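July 2025
Laundry room, Vorville flat. Notebook, bedding and small linen.

Continuing from the June pages. Mattress stays where it was, long side parallel to the back wall, so that the washer-dryer stack can be reached without going around the foot end. Checked the walking line from the lower door to the mattress corner: clear, provided the basket is kept off it.

Load 1042. Mixed light items, plain cotton. Washed at 40, spin 1000, liquid detergent (Druvena, unscented, one cap). No softener. Softener was dropped in June after the flat pieces started sliding over each other when stacked. Since then the stacks hold, but creases set harder if the load sits in the drum. Unload within ten minutes of the end of the cycle.

Dryer on low. Door seal on the dryer side had lint along the bottom edge again. Wiped out, filter cleared. The filter catches less than it should for the size of load and I suspect the housing is not seating fully on the left. Look at this properly before the next towel load.

Sorting order used today:
1. Small pieces out first, laid flat on the mattress.
2. Larger pieces one at a time, shaken once, draped over the near edge, then pulled up.
3. Anything still damp at the seams goes back on the rack, not into a stack.

Step 2 is changed from June. Previously the whole piece was dropped on the mattress and the corners were found afterwards. Slow, and the quilting makes it slower. The puffed stitching grips the cotton and the underside drags when the top is squared up. Letting part of the fabric hang over the side gives a straight reference along the grey border.
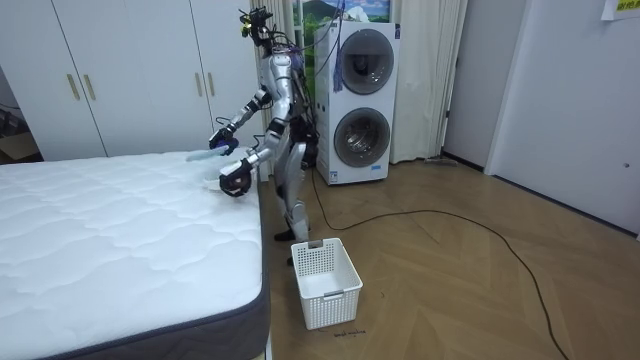
Light blue piece at the near edge, small white item on top, basket empty on the floor.

The border is a better guide than the quilting lines. The wavy stitching is not parallel to anything and should not be used for alignment. For pieces longer than the mattress is wide, fold in half lengthwise before laying down.

Basket: the perforated white plastic one is adequate. Rigid sides, cutout handle, does not tip when half full. Downside is that fine hems catch in the grid if pulled out at an angle. Lift straight up. The cloth hamper from Erkex is retired to storage; it collapses as it empties and the last few pieces end up in the bottom fold.

Handwritten marks on the floor near the basket position: leave them. Do not mop that patch with the alkaline cleaner. The herringbone finish has gone slightly dull by the lower door where it was used in June. Damp microfibre only, along the direction of the boards.

Mattress surface needs a protector for days when there is any doubt about dryness. Xia has one with a thin flat face listed under part 2839. Colour does not matter, texture does. A flat face should also remove most of the drag problem, in which case step 2 can be reviewed.

To do
Reseat dryer filter housing, check left clip.
Order protector, one only, try before buying a second.
Felt pads under the basket if it is going to be slid along the floor.
Repeat load 1042 at a lower spin and compare creasing on the light blue pieces. Keep detergent and drying setting the same.
Move the detergent off the top of the stack, it walks during spin.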